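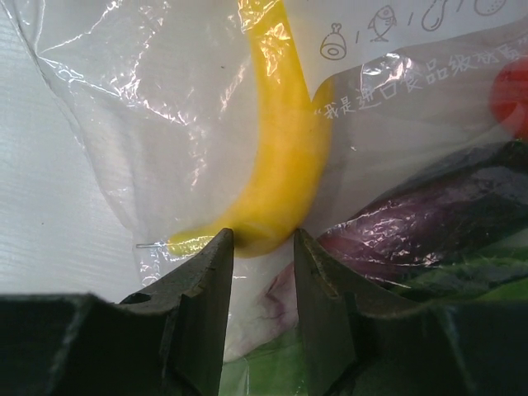
Drurulon is a small passenger and car ferry which serves the island of Nasen. It was built at the Wokia shipyard and belongs to the Sivakumar ferry company, which operates it the whole year. The vessel has a steel hull, a bow ramp and a stern ramp, so that cars can drive on board at one end and leave at the other.

Design

The ferry was drawn by the naval architect Anjana Amarasinghe. The harbor of Nasen is shallow at low tide, and for this reason the hull has a flat bottom and a small draft. Drurulon has space for 25 cars on one open deck. The passengers use a closed lounge above the deck, with stairs on both sides. Power comes from 2 diesel engines, each connected to its own propeller. The crew consists of 4 persons.

History

The order for the ship was signed after the older ferry on the route had become too expensive to repair. The launch was delayed by strong wind, and the sea trials lasted 6 days. During the trials the stern ramp did not close completely, and the yard changed its hinges before delivery. Drurulon entered service on 7 Apr 2024.

Service

The crossing is made several times per day, with fewer departures in winter. Trucks must be booked in advance. In heavy fog the ferry stays at the Wokia side, where it also lies during the night.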